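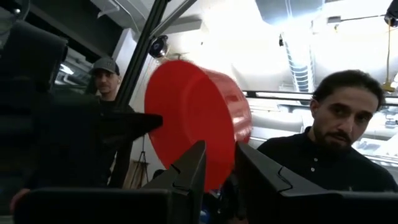

The Quiet Half Hour

I said yes to leading the prayers because Lorraine Parsons rang while I was draining potatoes, and I'll agree to anything with a hot pan in my hand. "Just half an hour," she said. "Mostly silence. You can do silence, can't you?"

I can't, as it happens. I talk in the cinema. I talked through my own wedding vows and had to be asked to wait for the vicar. But there I was on the 37 bus to Ratthorpe with a Bible in a carrier bag and four pages of notes, which I'd cut down from nine.

We'd been meeting at Ratthorpe since April, when the chapel roof at Zeltcombe gave up (the rain came in over the organ, poor thing, and it's never been the same below middle C). It was a proper muddle of people. There were the Zeltcombe lot, who like to stand for everything, and the Ratthorpe lot, who like to sit, and so any hymn at all looked like a Mexican wave.

Seren Hughes was already there when I came in. I nearly turned round and went home. Seren and I hadn't had a proper conversation for two years, not since the business over Mum's piano, and I'd got very good at leaving by whichever door she wasn't near. She had her coat on still. She gave me a nod, and I gave her one back, and then I got terribly interested in my notes.
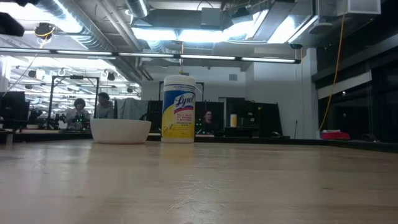

The idea was that everybody would write a name on a bit of paper, someone they wanted to pray for, and fold it up and hand it in. Lorraine explained this twice, the second time louder. I'd pictured something with candles, I suppose, a bit of velvet. What I got was a pale wooden table with a plain white bowl on it, and next to the bowl, taller than it and much more colourful, a tub of Lysol wipes. I kept looking at that tub all through the opening psalm. I thought, well, Lord, you've been to worse places than this.

I wrote my sister's name, same as I always do. Then I took another slip and sat there clicking my pen until the man beside me sighed.

I wrote Seren. It took me ages, and it's only five letters.
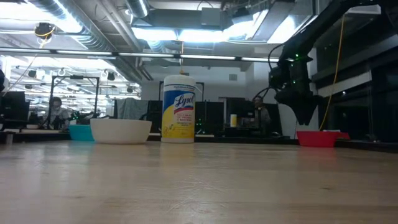
The table at Ratthorpe, with the red bowl down the far end.

Then came the silence. I'd planned to break it up with little readings, but I stood there and couldn't find page one, and after a bit I stopped hunting. A lorry went by on its way to Pollmont. Somebody's stomach went off like a drain. I shut my eyes and said the only thing I could think of, which was "Help, please," and I said it over and over, and it must have been the longest I've ever gone without opening my mouth.

When Lorraine coughed to tell me time was up, I went round with the slips so everyone could take one home and pray for whoever was on it. Seren took hers without looking. She unfolded it and read it and went pink right up to her fringe.

"I've got me," she said.

"Have you?" I said. "Fancy that."

"That's your handwriting. You do your S's like a duck."

I said I'd always done them like that. She said she knew, she'd sat next to me in juniors. And then she did her coat up, and undid it again, and asked if I was getting the bus or did I want a lift, only she'd have to stop on the way and let Kettle out, he was an old dog now and couldn't wait.

I said I didn't mind stopping.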